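Labeling grasp state in wrist-camera clips

Step 3. Open the clip in the Dratska viewer and set a state for each key frame: "closed" if the fingertips have cloth between them, "open" if there is a gap. Judge by the tips only.

Two frames marked closed, then one marked open:

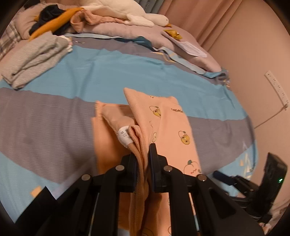
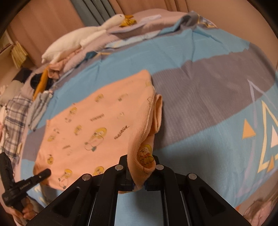
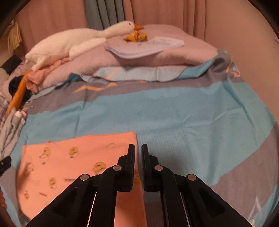
Step 4. Export the labels

Run the export script with the window set to 200 ms. If the loader rejects a clip, check for a missing state and export again. Send format questions to Lena Piątek.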